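# Fruit, Vegetables and Bins at Piltis

November 6, 2020

I have been promising a page about the produce table for ages, and the people who asked for it have been very patient, so thank you! If you have ever stopped by the big room at Piltis, on the Comudville side of the tracks, you will know the table I mean. It's the dark one with the pale wood around it, where fruit and vegetables get picked up, moved over, and put into bins by kind, and then (because life is like this) get spread out again so that the whole business can start over.

I am very fond of it. I like sorting in general. I was the child who put the buttons in order in my grandmother's tin, first by color and then by size, and then by how much I liked them, and I have never really grown out of it. Produce is even better than buttons. Everything has its own shape and its own way of rolling off just as you thought it had settled, and the colors against that dark top are a treat on a gray morning.

So, this is a small gallery with a lot of talk in it. You can skip the talk and look at the pictures, and I won't be offended.

## The apple

I'll start with the apple, which is my favorite. When people hear "apple" they think of a red one, or perhaps a green one, and we had both on the list when we were first choosing. I held out for yellow. I had in mind the apples that came off the old tree behind our first house on Leite Street, the ones that went golden so late in the year that we had usually given up on them. They bruised if you looked at them wrong and they made the best sauce I have ever eaten.

Yellow also starts a nice argument when it comes to sorting. Does it go by kind, with the other apples, or by color, with the lemons? I have heard both sides put with real feeling. My own view is that an apple goes with apples, full stop, but I can see why someone laying out a table for the way it looks might want all that gold together at one end.

An apple is round enough to roll and not round enough to roll straight, so it wants to be set down gently and left alone for a second. I tell everybody this. I also tell them to set it down with the stem up, which makes no difference whatsoever to anything, and is just how I like to see an apple sit. 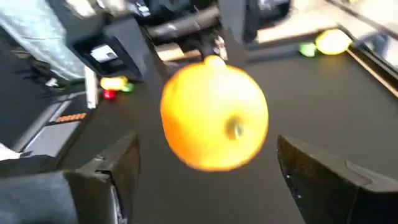 *The golden apple, up over the dark tabletop and a bit of a blur.*

## The room

A few words about the room, then, as I get more letters about the room than about the fruit. It is large, and it is the kind of building where they never bothered to hide the ceiling. I will admit I was not charmed the first time I walked in. I had wanted something cozier, with curtains maybe, and a kettle within reach. But I have come around to it completely. There is plenty of light, and good light matters more than you would think when you are looking at the difference between a lemon that is a little green and a lime that is a little yellow.

The walk from the bus is a pleasant one if you take the path by the Zokov yard (it's the 17 you want, and you get off one stop after the bridge). Bring a sweater. A room that size takes its time warming up, and by March I am usually wearing two. I keep a spare on the hook, and if you borrow it please put it back on the hook and not on the chair, where it gets sat on.

What I like best is the long view you get if you crouch down and put your eyes level with the table. I do this more often than is dignified. A plain dark surface looks like nothing much from above, but from low down it goes on and on like a parking lot after hours, and the whole busy room is lined up at the far side of it.
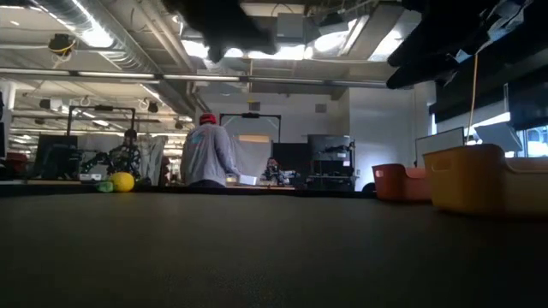
Wiping down is the other thing I wanted to mention, and I have opinions. A matte surface shows every smear if you go at it in circles, so go in long straight strokes from the far side toward yourself, with a cloth that has been wrung out properly. Wring it out and then wring it out again. Dry it off with the second cloth. I have tried sprays and I have tried those wipes that come in a tub, and I always come back to plain water with the smallest drop of dish soap. The wooden part gets the dry cloth only, please. It's light wood and it's pretty, and I would like it to stay both.

We also try to keep coffee off the table, and I say "we" generously there. There is a shelf for cups. It's a perfectly nice shelf.

## Who goes in which bin

This is the part I could go on about until dinner. The bins themselves are ordinary things, the sort you could have in your pantry, and I think that's a good part of their appeal. Some are bright and some are dark. I had a whole plan at the beginning in which the color of every bin would match the color of what went in it, and I drew it up on squared paper and was very proud of it. It lasted one morning. It looks better mixed! Green grapes are lovely in an orange bin. They look sharper and fresher in it, somehow, where in a green one they would just disappear. And lemons in a dark bin are about the most cheerful thing I know. You see them from across the room.

Grapes deserve a paragraph of their own. They are the awkward customer of the whole collection. A lemon is a lemon, and you know where it begins and ends, but a bunch of grapes has no proper top, and whichever part you take hold of, the rest swings around and arrives late. They like to be lowered in and allowed to slump. They will always slump toward one corner, and I have stopped straightening them up. A pile of grapes in a corner looks natural, and a pile of grapes in the exact middle of a bin looks like somebody has been fussing with it. (Somebody has. It was me.)

I would put the bins along one side in a row, as you would line up shoes by a door, and leave the rest of the table clear for working. It took us a while to land on that. We had them in the corners for a time, and we had them all bunched up in the middle, which was a mistake, and I believe there was a short period when one of them lived on a stool.
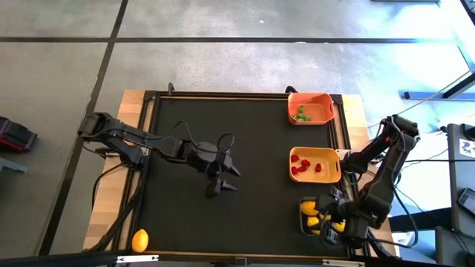 Lemons, on the other hand, are a pleasure from start to finish. They have those little pointed ends to tell you which way they're lying, they don't wander very far, and they nestle down together so that you can always fit in one more than you expected. If somebody is new to the table I suggest they begin with lemons. It's a good confidence builder. After lemons you can go on to apples, and after apples you can have a try at the grapes, and by then you will have formed your own opinions and won't need mine.

One question that comes up a lot is whether a bin ought to be filled right to the top. I say no. Leave a little room at the rim, so that the last thing in doesn't bounce straight back out. I learned it from packing lunch boxes, where it is just as true, and where the consequences are worse if there's yogurt.

Another is how I store the pieces between times. In their bins, with a clean dish towel laid over the top for the dust. The bins go on the low shelf in the same order they stand in on the table, so that setting up again is only a matter of carrying them across. The towels get washed with mine at home, and that's the entire system. I am sorry if you were hoping for labels.

## The pepper

I've saved the pepper for last. It's a toy one, as you may have guessed if you know me, as I have a great weakness for toy vegetables and can't be trusted in a shop that sells them. I found it at the bottom of a basket at the Comudville rummage sale, under a lot of doll clothes, and I had that feeling you get when you spot a face you know on a train platform. It's small and plump and shiny, and it has just the right amount of lumpiness. Whoever designed it had looked properly at a real bell pepper. So many toy peppers are really just red balls with a handle.

It has a bit of green stem, too, and the stem matters. A pepper without its stem could be a tomato on a bad day, and I've seen it put in with the tomatoes more than once by people who were thinking about lunch. Catch sight of the green and you know where you are. It tends to lie over on its side when it's put down, with the stem sticking out, and I used to prop it upright until I decided it looked more comfortable the other way.

I'm keeping an eye out for a yellow one to go with it, and an eggplant, if there's such a thing in that size. If you have one in the back of a toy box and don't need it any longer, you know where to find me. I would also take a leek. I have never seen a good toy leek and I would dearly love to.

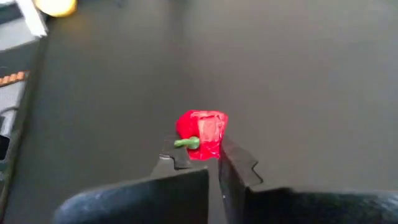

*The little red pepper on the gray tabletop, green stem out to the left.*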